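4.2 Registering a Held Consignment

Use this section when a shipment fails the import standards check and must be held in Vomutar before release or return.

1. Open Inspections and select New Hold.
2. Enter the entry number from the customs form.
3. Choose reason code 227 (label missing or incorrect) or 2234 (failed safety test).
4. Attach the lab report as a single file.
5. Click Save. The status changes to Held.

Note: Code 1864 was withdrawn on 1/15/26. Older records keep it but cannot be edited.
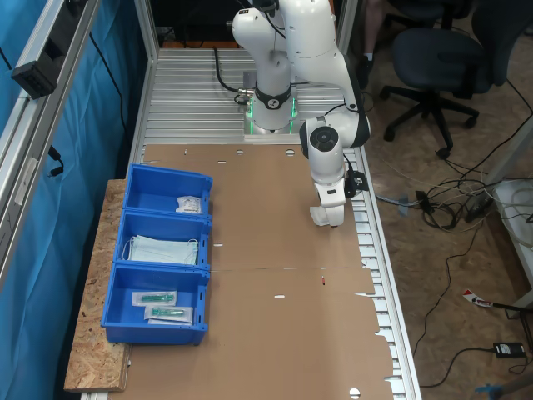
Figure 9. Robotic arm over a cardboard-covered work table.

4.3 Releasing or Rejecting

1. Open the held record and select Decision.
2. Choose Release, Return to Origin or Destroy.
3. Enter the name of the approving officer.
4. Print the notice and send one copy to the importer.

Caution: Destroy cannot be reversed once the notice is printed. Check the entry number first.

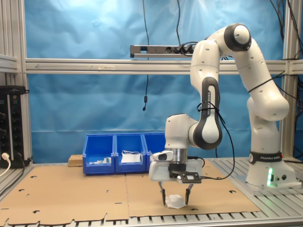

Can one consignment carry two reason codes?
Enter the more serious code in the Reason field and the other under Remarks. The printed notice shows both.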